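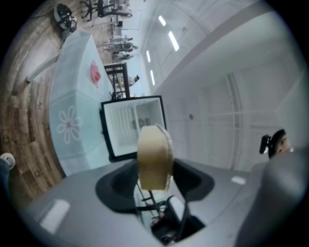

Serra had the price sheet folded in his jacket and would not take it out until after lunch. Štěpánka Krajčí had been to enough of these to know what that meant.

"First you watch," he said. "Then you hold it. Then we talk."

"I can hold it and talk."

He laughed as if she had made a joke. Soltimar's whole pitch was that you didn't need a robot to teach a robot. You needed people with the Rendano in their hands, a gripper with a camera on it, doing ordinary chores all day long. Put the lunch in the refrigerator. Take the lunch out. The recordings went off to be processed, and some weeks later a kitchen arm in one of Quansah's care homes would know how to handle lunch. Quansah had 39 homes. Štěpánka bought things for all of them, mostly mattresses and floor polish, and she had been sent because Blažena Vaněk, who ran the company, had read an article on a plane.

"How many weeks?" she asked.

"It depends on the task."

"This task."

"It depends on the refrigerator," Serra said, and waved at someone across the room so that he would not have to go on.

She went and stood near the tables. People were working without much talk. A woman named Aba Gbeho had been assigned to answer her questions, and she answered them between turns, flexing her fingers.

"Is it heavy?"

"Not at nine in the morning."

"And by four?"

Aba looked over at Serra before she spoke. "You switch hands. They tell you not to, but you do."

Štěpánka wrote that down. It was the first thing all day that had not been on the website.

She asked what happened when somebody dropped something. Aba said you did it over. She asked who decided whether a try was any good. Aba said a man named Alper Kaplan looked at them in the evenings, and if he had a cold or his kid had a game, they got looked at the next evening, or they got looked at fast.

"So it learns from you, and Kaplan decides which parts of you."

"I guess so," Aba said. "He throws out the slow ones. I'm slow when I'm careful."

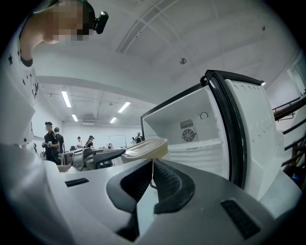 Lid up, at the refrigerator door.

When her turn came Štěpánka found that the thing was easy to work, and this annoyed her. She had expected to be clumsy. She squeezed, and the container came up off the table. She walked it to the little refrigerator the way you'd walk a full cup of coffee across a carpet, and set it inside, and backed away.

"You see?" Serra said. "Two minutes of training!"

"I've been putting food in refrigerators for fifty years. You can't count that as your two minutes."

"But that's the beauty of it. You already know."

"Do it with a full one," she said. "Full of somebody's birthday cake and old yogurt, with the door that doesn't stay open. That's what ours look like."

"In the July release we add clutter."

"It's an add-on?"

"It's a tier," said Serra.

He gave her the sheet then, since she had brought it on herself. The Rendano was $1069 a month per hand tool, two tools minimum, processing not included. The clutter tier had no number beside it. There was a line about the arm, which Soltimar did not make. The arm came from a firm called Uro, and Uro would be pleased to quote.

She read it twice, standing by the stair railing. What she was being asked to rent, as far as she could tell, was the chance for her own kitchen staff to do their jobs on camera, at a slower pace, with one hand. After that there would be a bill for processing. After that there would be an arm, from other people, and perhaps it would put away a lunch.

"What does Mrs. Vaněk think?" Serra asked. "If I may."

"She thinks it's the future."

"And you?"

"I think I'd like the name of a kitchen where it's running. One I can drive to."

He said he would send her a list. He had said that on the phone too – she had the note of it on the earlier page, underlined.

Before she left she went back to Aba, who was on break and rubbing the base of her thumb.

"If you had a mother in one of our places," Štěpánka said, "would you let it bring her the tray?"

Aba thought about it longer than Serra had thought about anything.

"If it was one of my slow ones it learned from," she said. "Maybe. I'd want to be there the first week."

Štěpánka drove home with the heater on high. In the driveway she started her report to Blažena on the back of the price sheet. She put down the monthly figure and the missing one. Under staff time she wrote "ask our cooks," and under references she wrote "none so far," and then she sat for a while trying to work out which column to put Aba's thumb in.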